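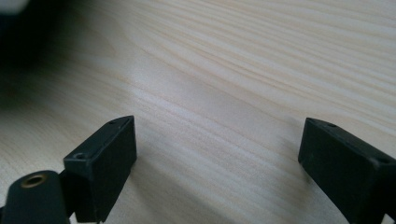 Zwei Greiferfinger über der Tischplatte, in der Mitte spiegelt das Licht.

Werkstatt > Software > Meinung

Suchbegriff eingeben Suchen Erweiterte Suche

November — von der Redaktion Wakport

Die Planung ist zu höflich

Ich schreibe seit elf Jahren Software für Greifer, und ich habe eine Meinung, die meinen Kollegen nicht gefällt: Unsere Planer glauben der Wahrnehmung zu viel. Eine helle Holzplatte mit einem Lichtstreifen genügt schon. Die Maserung wird dort schwach, die Tiefenschätzung bekommt ein Loch, und der Planer fragt nicht nach.

Bei Ilent haben wir 184 abgebrochene Griffe nachgelesen. In den meisten Protokollen stand eine Unsicherheit, und sie war richtig berechnet. Nur hat sie der Planer nie bekommen, weil unsere Schnittstelle dafür kein Feld hatte. Das finde ich peinlich, auch für mich selbst.

In Orkthorpe sagt man, ein größeres Modell wird es lösen. Vielleicht. Ich würde zuerst das Feld ergänzen und den Arm langsamer fahren lassen, wenn der Wert schlecht ist. Mit dem Werkzeug Palacios war das eine Arbeit von sechs Tagen — die Tests eingerechnet.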